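Fomthorpe Hand-Held Gripper Kit, Two-Unit Set

Reviewed by Ardalan Kazemi

Fomthorpe sells this kit to groups that collect manipulation demonstrations by hand, without a robot in the loop. We bought the two-unit set in March and have put 148 recorded runs on it, most of them with cloth. Rigid objects are easy for nearly any gripper at this price, so they get little space in this review.

Setup

Each unit ships assembled. Pairing the two took six minutes the first time, most of it spent on a firmware update that stalled and had to be restarted. Calibration is a single open-close cycle per unit. The manual puts this step after the first recording, and it should come before.

Grip and finger travel

The fingers are jointed and curve inward, so contact starts at the tips. On thin fabric this works well. A single layer can be picked off a stack in one or two tries once the operator learns to come in at a low angle. Thick hems are harder. The trigger has a dead zone in its first 3 mm of travel, and light pinches tend to land inside it. Hubert Grabner, who did half of our runs, adjusted to this within a day. I did not, and ended up squeezing harder than the task needed.

Two-handed work

Folding and spreading is where the second unit earns its cost. Time sync between the two streams held for the full length of every run we checked. Wrist fatigue is the limit here – we stopped at 100 minutes per operator per day.

Cloth handling, blue sheet: one corner in the far clamp, a fold pinched between the near fingertips.
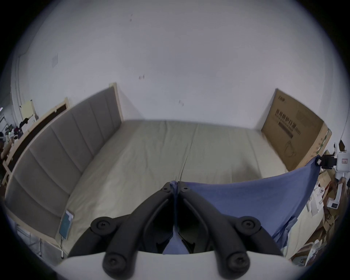
Faults and support

One pivot screw worked loose at the knuckle and needed thread locker. Support answered the same afternoon and mailed a spare finger at no charge. The export tool drops the run name if it contains a space – a known bug, still open.

Verdict

Recommended for fabric and soft goods. Buyers who need fine force control should wait for the revised trigger.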